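Shared workshop notebook, November, gripper bench

Evening session, kettle on, sim running on the old Datel box.

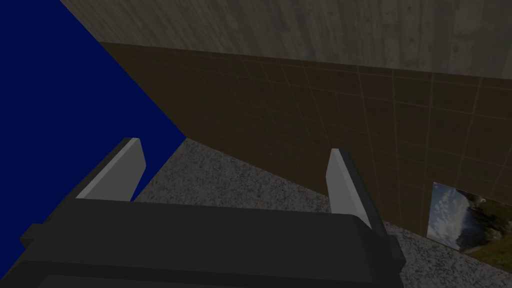

Wrist view in the sim, fingers apart, nothing between them. Blue panel on the left, tiled wall behind.

Right, so the wrist camera is finally in the model and I'm pretty chuffed! I spent most of last week with it bolted on backwards (my fault, I had the sign of one rotation wrong and kept blaming the mount). Domenica Stöckli spotted it in the time it took her to drink a tea. Thank you, Domenica, biscuits are in the tin.

What I like about this view is that the fingers lean in towards each other the way the printed ones do on the bench. What I don't like is how much of the bottom the housing takes up. It's a big black slab, and anything low down close to the gripper is going to be hidden behind it. I want to try tipping the camera forward by 5 degrees, and if that's not enough I'll lift the bracket 3 mm and reprint it. The STL is in the Jarnivik folder, please don't tidy it, I know which one is which.

The room is the Tiserance one, with the brown tiles and the speckled floor. I picked it because a plain grey room was making life too easy, and I'd like the grout lines and the landscape picture on the wall to give the tracker something to trip over. The blue thing needs shifting though, it fills far too much of the upper left from this pose. Try it further back tomorrow.

Finger travel: the model closes fully at 699 on the slider, the real one stalls a bit before that. I think the Kälin servo horn is one tooth out, so I'll pull it and reseat it before I touch any numbers in the file. If anybody else is using the bench before then, go gently on the close command, it buzzes horribly and the horn screw is only finger tight.

Jobs for next time:
reseat horn, threadlock the screw
camera tilt, save as a new file this time
move the blue panel
put a block on the floor and try 2 slow grabs, then look at the log
order more M3 inserts, we're down to the bent ones

Leaving the sim paused and the bench supply off at the wall. Spare fingers are in the margarine tub under the vice.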